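Where Do the Lines in Wood Come From?

Run your finger slowly over a wooden table. On some tables you can feel thin ridges. On others the top is so smooth that you can only see the lines and not feel them. The pattern of lines is called the grain. Every piece of real wood has one, and it was made by the tree while it was growing.

How a tree gets bigger

A tree grows taller from the tips of its branches, but it also grows fatter. Just under the bark is a very thin layer that makes new wood. Each year it adds a fresh coat all the way round the trunk, like putting a new jumper on over last year's jumper. The old wood stays inside.

In places with a cold winter and a warm summer, the tree does not grow at the same speed all year. In spring, by May at the latest in most of Britain, it is growing fast and needs plenty of water. The wood made then is usually paler, with more space in it for water to move. Later in the summer the tree slows down and makes wood that is tighter and often darker. In winter it stops.

One pale band and one dark band together make one growth ring. If you look at a tree stump, you can see the rings going round and round from the middle to the bark. A tree that has been growing for 20 years will have 20 rings, or very close to it. In a dry year the ring may be thin. In a good year it may be wide.

Some trees live a very long time. There are trees alive today with more than 1,000 rings, and a few have more than 2,000. Scientists do not cut these trees down to count. They use a hollow drill to take out a thin stick of wood, and then they count the lines on the stick.

From rings to lines

If the rings are round, why are the lines on a table long?

Think of a Swiss roll. If you cut a slice off the end, you see a spiral. If you cut it from one end to the other, you see long stripes instead. It is the same cake with the same jam in it, but you have cut it the other way.

A tree trunk works in the same way. A tabletop is made from wood cut along the length of the trunk. The saw passes through the rings and each one shows up on the board as a long line.

The lines are not always straight. When a board is cut near the outside of the trunk, the saw may only just skim through some of the rings. Those rings show up as curves, arches or long pointed shapes. When the saw goes straight towards the middle of the trunk, the lines come out straighter and closer together. You can often find both kinds on one table, and sometimes on one board.

Pale wood like the tabletop in the next picture has fine lines that run a long way, with faint pink and tan streaks among the cream. Look for the part where the lines bend into wide arcs and the part where they stay straight.
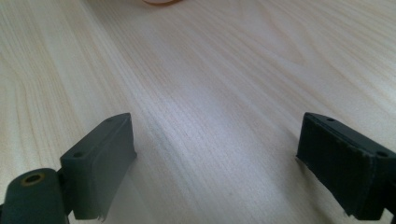
Why some wood is pale and some is dark

Different kinds of tree make wood of different colours. Birch, ash, maple and pine are usually pale. Walnut is brown. Cherry starts off pinkish and gets darker as it gets older.

The light in the room changes what you see as well. A smooth table near a window can look almost white where the light bounces off it, and much warmer in colour a little further along. Move your head and the bright patch moves too.

Sunlight can also change wood for good. If a mat stays in one place on a table for a long time, there may be a patch under it that does not match the rest.

What is a knot?

A knot is a round or oval mark, often darker than the wood near it. It shows where a branch joined the trunk. As the trunk got fatter, new wood grew round the bottom of the branch and closed it in. The grain bends round a knot in the way that water in a stream bends round a stone.

Which way does the grain go?

The direction of the grain matters to anyone who makes things from wood. Wood splits easily along the grain and is much harder to break across it. This is why firewood is stood on its end before it is chopped.

Erick Mbwambo makes tables and stools in a workshop called Prosby. Before he planes a board he looks at the edge to see which way the lines slope. "If you plane with the slope, the wood comes off in long curls," he says. "If you plane against it, the blade catches and tears little bits out."

Sanding is done along the grain too. Scratches that go the same way as the lines are hard to see, and scratches that go across them show up clearly.

Make a grain rubbing

You will need thin white paper, a wax crayon with the wrapper taken off, and some sticky tape. Old, rough wood works best. A fence post or a garden bench is good. A very smooth table will not leave much of a mark.

1. Ask a grown-up which wood you can use.

2. Brush off any dirt and check for splinters.

3. Tape the paper down at the corners so that it cannot slip.

4. Lay the crayon on its side and rub gently, always in the same direction.

5. Write on the back where you made it.

Try to collect 6 rubbings from different places. Put them next to each other and see which has the closest lines and whether any of them has a knot.

Words to know

Bark: the tough outer layer of a tree.

Grain: the lines and pattern in a piece of wood.

Growth ring: the wood a tree adds in one year.

Knot: a mark left where a branch grew.

Plane: a tool with a blade that shaves wood smooth.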